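Lynch Workshop Papers > Robotics > Upkeep of Small Cells > Section 4

4. Keeping the Steamed Bun Cell in Working Order

4.1 Layout of the cell

We have come to think of the cell at Zestetcombe as a piece of kitchen furniture that happens to have two arms, and most of what we learned about looking after it follows from that. The steamer stands near the middle of a plain white table, with a round white plate to its right as the arms see it, and the laptop that runs the cell lives on a small side table at the far left. We kept the wall behind the work plain, and we would urge anyone building something similar to do the same, for it made our camera checks a great deal easier and cost us only the removal of a calendar we were all rather fond of.

The two grippers have to be set up as separate tools, with their own opening limits and their own entries in the Cindine control software. In our first month we copied the limits of one across to the other to save time, and spent the better part of an afternoon finding out why the left side kept stopping short. The limits now sit in two files with very different names – a small thing, but it has saved us a good deal of confusion since.

4.2 Placing the steamer

The steamer is the part of the cell that moves most, simply by being lifted out and cleaned, and so it is the part we check most often. The tray must sit level in its rim, the pot must come back to the same spot on the table, and the plate must lie flat within easy reach of the right arm. Whoever sets up begins by laying the white layer under the pot and smoothing it down, then lowers the pot onto it and turns the base until it agrees with the stored view on the laptop. We allow an error of 2 mm at the center of the tray. That may sound fussy for something as soft and forgiving as a bun, but the rim of the pot is not forgiving at all, and the wrist comes quite close to it on the way in.

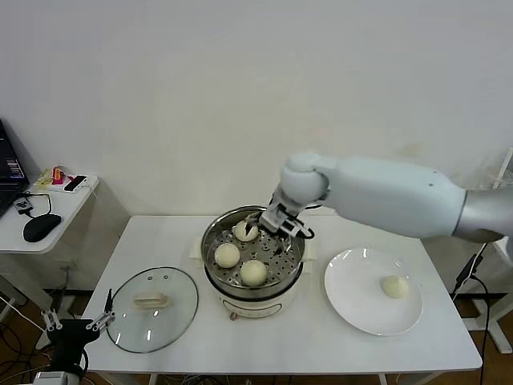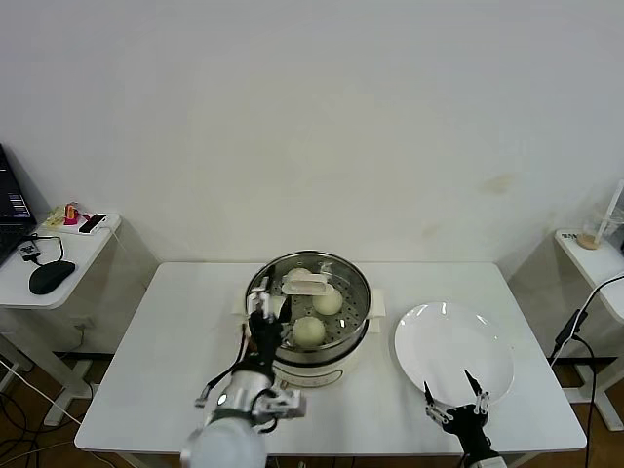 Figure 7. The cell during work at the steamer, with three buns in the tray in both views. The plate holds one bun in the first view and is empty in the second.

Zestetcombe, November

The routine given in the rest of this section is the one in use as we write, and it replaces the longer one in our earlier report. It was drawn up largely by Ultan Noonan, who looked after the cell through its whole first season and whose handwritten notes we have leaned on heavily (and gratefully!) throughout.

4.3 Daily care

Every morning starts with the arms parked and the power to the grippers off. The fingertips are wiped with a damp cloth and then a dry one, paying attention to the inner faces, where starch from the dough builds up into a thin, glassy skin. Left alone for a few days, that skin makes a bun slide when it ought to hold, and we lost quite some time to adjusting the grip force before we thought to look at the fingers themselves. After wiping, each gripper is opened and closed 50 times with nothing in it, while the person on duty listens for any roughness and watches the motor current on the screen.

Cables come next. We follow each one by hand from the wrist back to its connector, feeling for stiff places, and we check that the loops near the grippers still have enough slack for the lowest reach into the pot. A loop that is too short pulls at the wrist, and one that is too long will sooner or later find its way onto the tray – both have happened to us, and neither did any lasting harm.

4.4 Steam and the wrist seals

Steam is the one thing about this cell that an ordinary pick-and-place table does not prepare you for. We fitted Flulteveo seals at both wrists, and we change them after 42 hours of steaming, going by the log on the laptop and never by the look of the seal. Once a fresh pair is in, the arm is held over the pot in its lowest safe pose, with the water at a boil, for nearly two minutes, and then the wrist cover is opened and the inside checked with a strip of dry paper. If the paper comes out damp, the seal is seated again and the check repeated from the start.

After any change of seals the fingertip positions are measured afresh, because the new rubber lifts the wrist cover very slightly and the gripper goes with it. Results of these measurements are taken up in Section 5.

Contact: Small Cells Group, Zestetcombe | Copyright Lynch Workshop Papers | Back to top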